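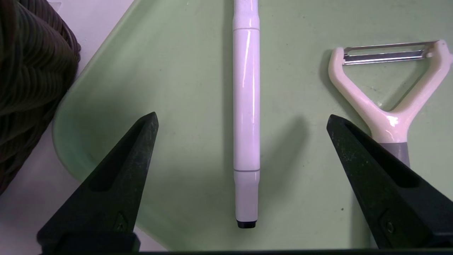

Three weeks with the Clatex arm

March 26, 2026

The Clatex kit got to my place in Histville in one very heavy box, and I had it bolted to a table by dinnertime. You get the arm, a two-finger gripper, a small camera that rides at the wrist, and a subscription that runs $56 a month after the first 21 days. I'd been curious about it ever since the preorders opened in November.

My test was boring on purpose. I put a white marker and a Y-shaped vegetable peeler in a pale green tray and asked the arm to pick out one or the other. Markers are easy, I figured. Peelers are mean — all fork at one end and handle at the other, with a shiny slotted blade across the top.

Setup took me about 18 minutes, most of it spent hunting for the right hex key. The app, which is called Gill for some reason, walks you through calibration and then mostly leaves you alone. I like the live view from the wrist a lot! You look straight down between the black fingers and can tell right away if you're lined up.

The marker was a pleasure. With the peeler I ended up telling it to go for the gray grip every time, and I wish Gill would save that as a default (it forgets when you close the app). The fingers open nice and wide, and each one has a little screw near the base that I left alone.

Support is out of Wutville and answered me in nine hours, on a Sunday, with a real fix for my dropped Wi-Fi.

Would I keep paying? For a classroom or a small workshop, sure. At home I'm going month to month, and I've already got my eye on the silverware drawer.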